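Stoltutis: working rules and data card for the cell recordings

Maintained by Heather Purves. Last full revision March 17, 2018. Corrections by pull request or by shouting across the corridor.

Read this first

This repository holds two things. One is a set of recordings from a robot arm with a camera at its wrist, made while people used the arm for ordinary bench work. The other is the set of rules those people were meant to be following. I keep them together on purpose. A dataset that arrives without its house rules is hard to judge, and a rulebook that arrives without evidence of how it was used is mostly a wish.

I should say that I am not a great believer in rulebooks. I have worked under four of them. Most were written by somebody who had never had to reach past an arm to free a snagged lead, and most were obeyed on the day of the audit. What follows is shorter than any of those and has been cut back twice. If a rule has no known failure behind it, I have tried to take it out. A few have survived because our insurer likes them, and those are marked.

What is in the repository

rules/ holds the current text, one rule per file, with its history.
recordings/ holds 82 sessions from two sites, Canley and Wasel.
notes/ holds the operators' own session notes, typed up with the spelling left alone.
exceptions/ holds every occasion on which someone asked to break a rule and was told yes.
tools/ holds the scripts for checking that session folders are complete. They check that files exist. They do not check that anything in them is true.

Of the 82 sessions, 33 were recorded at Wasel and the rest at Canley. The two sites use the same arm and the same gripper plates but were laid out by different people, and it shows. Don't pool them without thinking about it.

The rules

R1. Stop button before power. Whoever is running the session presses the stop, confirms that the arm will not enable, releases it, and only then starts. This takes less than a minute and is skipped more than any other rule here. In the October review it was missing from five of the session notes we pulled. I can't tell you whether the check was skipped or the writing-down was skipped, and neither can anyone else.

R2. One person in charge. One name on the sheet, and that person has the pendant. "We were both keeping an eye on it" is not accepted.

R3. Reduced speed whenever a person can reach the arm. People argue about what "can reach" means. It means with an arm out and leaning. We tried painting a line on the floor at Canley and found that everyone treated it as permission to stand with their toes on it, so the rule no longer mentions a line.

R4. Leads and adapters. Any cable in the cell is to be routed where the arm, a foot or a castor won't take it, and power supplies are to be fixed or shelved. I have the least faith in this one. It asks for a finished cell, and I have never seen a finished cell. Somebody always needs one more supply for one more device, and there is a length of black cable across the concrete by the afternoon.

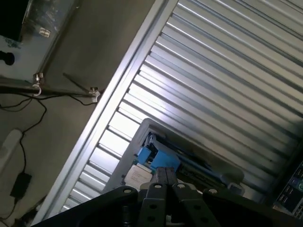 The revised wording, proposed by the Wasel people, asks for something smaller: look at the floor at the start of a session, and write down anything lying on it that has a cable attached. I agreed to it with some reluctance. A written-down hazard is still a hazard, and there is a danger that the note becomes the cure. Still, it produces a record, and the old wording produced nothing but silence. Both versions are in rules/R4 so that you can see what was given up.

R5. Clamps get a hand check. Anything held by a clamp inside the arm's reach is to be tugged by hand before the first move. A glance won't do, and neither will the word of the person on the previous session. Bars and braces count. If a fitting moves under the tug, tighten it and tug again.

R6. Cases and trays go where the program thinks they are. If you move one to make space for your elbow, put it back or re-teach the position. Most of the bumps in the notes come down to this. The software has a pose check, which was sold to us as the answer, and it does catch large mistakes. It is less good at the small ones, where a case has been nudged and the fingers come down on a rim.

R7. Hands out of the gap between the fingers. Force limiting is on. Do it anyway. A force limit is a number in a settings page, and I have seen that page left on the wrong profile.

R8. Signage at the cell entrance. (Insurer.)

R9. Annual refresher. (Insurer. The slides are in rules/R9 if you have trouble sleeping.)

Where the rules come from

People ask which standard this follows. We read ISO 10218 and the technical specification on collaborative robots, ISO/TS 15066, and they informed the risk assessment. This file is not a substitute for either and does not claim to meet them. Please don't quote it in a tender as though it did. A contractor at Lennox once did precisely that with an earlier draft, and I spent an unpleasant week writing letters.

My complaint about standards is a narrow one. They are good on the machine and the guarding, as far as I can judge. They cannot know what your bench looks like on a busy afternoon. The gap between the assessed layout and the layout people are using is where our near misses have come from, and no certificate on the wall covers it. If your risk assessment has drawings in it, take them into the cell and hold them up.

How the recordings were made

The camera sits at the wrist and moves with the arm, so the horizon tilts, the gripper takes up the bottom of the view, and things at the sides come and go. Bright metal close to the arm will often be washed out while the floor beside it is dull. We left all of this as it came. There is no colour correction and no straightening.

Sessions were started and stopped by the operator. There is a bias in that, and it is worth spelling out. People start recording when they are ready. The untidy part, when the cell is being set up and three people have their heads inside it, is mostly missing. If you use this data to claim that set-up is safe, you will be claiming it from sessions in which set-up was already over.

Labels

Each session has a small table with these columns: session, site, operator code, rule, kept (yes, no, can't tell), note.

"Can't tell" is a proper answer and you should not fold it into "yes". The wrist camera sees what the arm is pointed at. It can't see the pendant, the entrance or anybody's feet unless they wander into view, so R1, R2 and R8 can never be judged from pictures alone. For those we have only the notes. An outside group once trained a "compliance score" on an early copy of the table, treating blanks as passes. The score was very high. I would ask you not to do that again.

Two people labelled every session separately. Where they disagreed, both answers are kept. R3 and R4 have the most disagreement, and I don't think more training for labellers would fix it. The rules are vague there and the labels are reporting it faithfully.

Good uses

Checking whether a rule written in words can be judged from a wrist view at all. Teaching, particularly with the exceptions folder open beside the rules. Testing whether your own labellers agree with ours.

Poor uses

Scoring named or coded operators. Estimating accident rates: there are three recorded contact events in the whole set, all minor, and you can't build a rate on that. Showing a customer that robots are safe, or that they are dangerous.

Known problems

Operator codes were reissued at Canley partway through, so the same code may be two people. A mapping exists on paper and we are not publishing it.

Some session notes were plainly written at the end of the day from memory. They are the tidy ones.

The Wasel clock ran slow for a while and was corrected without a record of when. Use the order of the sessions and leave the times alone.

The checking script passes an empty note file. I know. There is an open issue.

Asking for an exception

Write down the rule, what you want to do in its place, and when the exception ends. An exception without an end date is a change to the rules and goes through the other door. I say yes to most of them, and the pattern of requests has told me more about which rules are badly written than any review has. R6 was rewritten entirely on the strength of requests that all said the same thing in different handwriting.

Proposing a change

Open a pull request against the file for that rule. Say what went wrong, or nearly did, and attach the session if there is one. Proposals that begin with "best practice is" will be sent back with a request to say whose practice, and best at what.

Removing a rule is done in the same way and is easier than you might expect. R8 and R9 can't be removed. I have tried.

Licence and contact

Rules text: copy it, change it, take our name off it if you change it. Recordings: research and teaching only, under the terms in the licence file. Questions go to Heather Purves through the issues page, where other people can read the reply.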